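Unit 2: Looking at a simulation package before you buy

The Cinlow starter package is sold to small firms that want to try out arm programs before paying for hardware. It comes with the Velura scene editor, one arm model and 13 ready-made scenes. A license covers 10 seats. We use the warehouse scene in this unit.

Open the scene and leave the arm where it is, with the gripper raised. Look over the tabletop first and decide which items you would ask the arm to pick up.
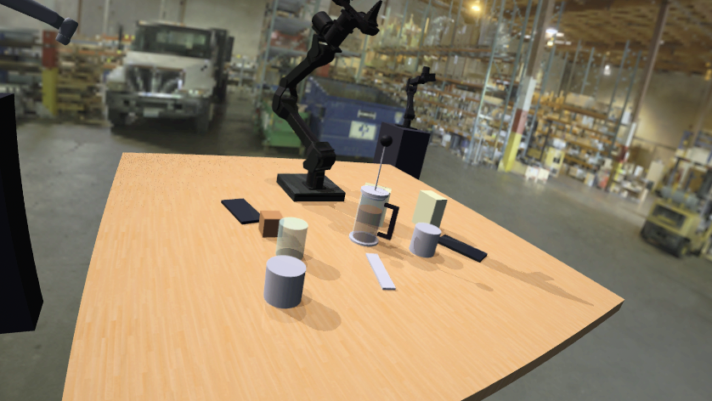 Figure 2. Warehouse scene, rendered view, gripper empty.

The French press is the hard one. It has a handle on one side and a thin rod with a knob on top, so there are several places to grip and most of them are poor. The plain cylinders are easier – start with those.

Points to check in your review:
Does the arm reach every item without moving its base?
Do the shadows change when you move a light?
Can you swap in your own part files?

Write up your findings on the Fortin form. The review is worth 75 points.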